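Data Services for Business, Unit 4
Matching Customer Records with a Company Register
Course notes, Kwaku Issahaku
Version of 22 June 2019

Before you read these notes you should have finished the exercise from Unit 3, where you cleaned one column of postal addresses. We continue with the same practice file. It has 600 customer records and comes from a wholesaler of kitchen goods, which we call Clollora in all the exercises.

4.1 What is the problem

A firm keeps a list of its customers. The list was typed by many people during many years. One person wrote "Hiler Supply Co.", another wrote "HILER SUPPLY", and a third one wrote only "Hiler" and put the city in the field for the name. For a human reader these are the same customer. For the database they are three customers, and each of them receives its own catalog and its own credit limit.

Record matching is the work of deciding which lines in our list belong to which company in a reference list. The reference list is called the register. In a register each company has one number which does not change, even when the company moves or takes a new name. When we have found this number for a customer, we can add other fields to the record: the industry code, the size class, the year of founding, the parent company. This second step is called enrichment. Students often mix the two words, so please keep them apart in your reports. Matching comes first, and a wrong match gives wrong enrichment.

4.2 Preparing the fields

Do the preparation on a copy of the table. Never write over the original column.

Company name. Change everything to lower case. Remove periods and commas. Put the legal form (inc, llc, ltd, co) in a separate column. Do not throw it away, you will need it in 4.4.

Street. Use one spelling for the common words, for example "street" for "st" and "str". Be careful with "st" at the beginning of a name, where it can mean "saint". In the practice file there are several of these and most groups make the mistake the first time.

Postal code. Store it as text. If you store it as a number, the codes which begin with zero lose the zero and do not match with anything.

Phone. Keep digits only. Remove the country code if all your records are from one country.

4.3 Blocking

Suppose that our list has 2000 records and the register extract also has 2000. If we compare every record with every other, we make four million comparisons. On a modern machine this is still possible, but with a full national register it is not.

For this reason we compare only records which share some simple property. We say that they are in the same block. A usual choice is the first three digits of the postal code. Another choice is the first letter of the name together with the city.

The danger is easy to see. If the postal code was typed wrongly, the record is in the wrong block and its true partner will never be compared with it. A good practice is to run the matching two times with different blocking keys, and then put the results together. Write down in your report which keys you have used.

4.4 Scoring

Inside a block, each pair gets a score from 0 to 100. We use a simple weighted sum. The name gives the biggest part, then the street, then the phone, and the legal form gives only a small part. The weights are in the sheet "weights" in the practice file and you may change them.

For the name we do not ask if the two texts are equal. We ask how similar they are. The function from Unit 2 counts how many letters must be changed to get from one text to the other. It works well for typing errors. It works badly when words are in another order, as in "Arnaud Brothers Bakery" and "Bakery Arnaud Brothers". For such cases, sort the words by alphabet before you compare.

A missing field is not the same as a field that is different. If the phone is empty in our list, the pair should lose nothing for it. Take the phone out of the sum and divide by the weights that are left. I repeat this every year and every year I see it wrong in the tests.

4.5 Where to put the border

Now we need two borders. Above the upper one we accept the match without looking. Under the lower one we reject it. What lies between goes to a person for review.

In the practice file the lower border is set to 55. This is low, and it will send many pairs to review. I have chosen it so that you see enough difficult cases. In a real project the borders depend on what a mistake costs. If the result is used for sending a newsletter, a false match is not very serious. If it is used for deciding about credit, it is very serious, and the upper border must be high.

4.6 Asking the register through an interface

Until now we worked with files. Many data suppliers also offer an interface, where your program sends one name and address and receives a list of candidates back, with a score for each. In the lab we use the test service Drondale, which runs on the department server and has the same form of answer as commercial services.

Three points to remember:

Save the whole answer and not only the best candidate. You will want to look at the second one later.

The score of the supplier is not your score. You do not know the weights behind it. Test it on records where you already know the correct company.

There is a limit on requests per hour. If your program gets the code 429, it must wait and try again. Please do not start ten copies of the program.

4.7 Keeping the result fresh

Companies close, move and are bought by others. A match that was correct in March can point to a closed company by the end of the year. Store the date of the match next to the register number, and decide how old it may become before it is checked again.

Homework

a) Match the practice file with two blocking keys. Hand in the table with the scores.
b) Choose your own upper border and explain it in half a page.
c) Find one pair in the review zone where you could not decide. Write which extra field would have helped you.

Reading for next time: the handout on parent companies and branches, sections 1 to 3. 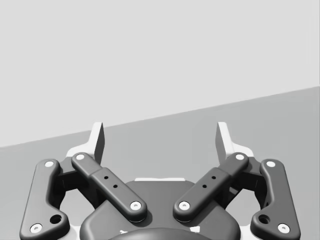
Robotic gripper, computer rendering.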